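Equipment Planning Group
Minutes of the June meeting
Held in the upstairs room at Surneck, 2.00 pm to 3.35 pm

Present: project lead (chair), workshop supervisor, data coordinator, finance officer, two operators. The secretary took the minutes.
Apologies: site manager.

1. Minutes of the last meeting

Agreed as a correct record, with one change. Under item 4 the charger quote should have read "per pair" and not "each". The finance officer has the corrected sheet.

2. Matters arising

The lockable cabinet has been delivered and is in the back corridor. The second key is still missing and the supplier has been asked for it.

The Iyer maintenance contract was left over from last time. The workshop supervisor has read it and does not think it covers wear on the finger pads. Item closed unless Iyer come back with different wording.

3. Hand-held grippers: replace or repair

The workshop supervisor reported on the current set. Two units have play in the linkage and one has a trigger that sticks. The others are usable. Pads are the main running cost and are being changed more often than we budgeted for, mostly on kitchen and dining tasks where crockery is gripped by the rim.

Two quotes were tabled:

Vundetik: £998 per unit, with one spare set of pads, delivery in six weeks.
Kurkeo: £664 per unit, no spares, delivery in three weeks. Pads are £84 a set.

The finance officer said the Kurkeo price looks better until pads are added, and asked how many sets we expect to use in a year. The workshop supervisor could not give a firm figure. The log only records changes from spring onwards and is not complete.

One operator had tried the Kurkeo sample and found it lighter, but the opening was narrower and awkward on deep bowls. The other had not used it yet. Both said weight matters more than anything else by the end of an afternoon.

Agreed: to buy two Kurkeo units now from the repairs line and put off the larger order until the pad log has been kept properly for two months. The two loose units will be re-screwed in the workshop and kept as spares. The unit with the sticking trigger will be stripped for parts.

4. Recording in homes

The data coordinator asked for a decision on props. At present operators work with whatever is on the table in the house, plus a box of our own crockery. The coordinator would like to keep it that way, as tables with ordinary household things on them are what the project was set up to record. The chair agreed.

Stacked items came up again. Nested bowls are on the task list for the next round, and the operators asked whether a stack should be gripped as one or taken apart first. The coordinator said both should be recorded and labelled separately. The task sheet will be reworded. 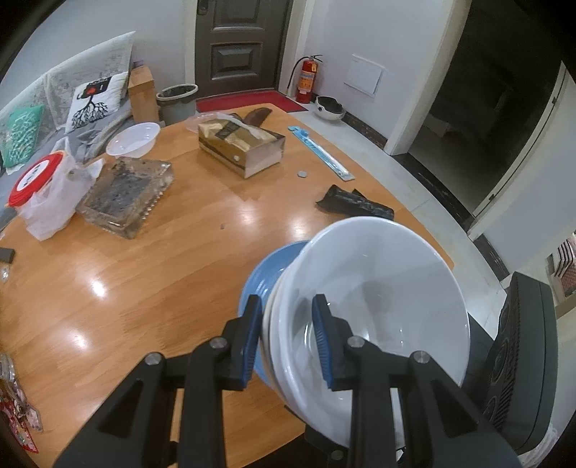
Item 4: nested bowls gripped as one stack over a round table.

The finance officer asked whether the crockery box needs topping up. £151 was approved for bowls and plates in mixed sizes. Receipts to be handed in with the month's expenses.

5. Budget for next year

A first draft was circulated. Comments made at the table:

Batteries and chargers should have their own line.
Travel between homes is too low. It was set before the second team started.
A fixed arm for the workshop is down as "to be confirmed". The chair wants it left in, without a figure, until Vundetik have visited and measured the bench.

The finance officer will send round a second draft before the next meeting.

6. Any other business

The carry cases do not close properly with the new mounts fitted. The workshop supervisor will cut the foam back on one and see how it goes before doing the rest.

Actions

Finance officer: order two Kurkeo units; second draft of budget.
Workshop supervisor: repair loose units; keep pad log; trial foam on one case.
Data coordinator: reword task sheet for stacked items; buy crockery.
Chair: arrange Vundetik visit.
Secretary: chase cabinet key.

Next meeting: July, 2.00 pm, same room.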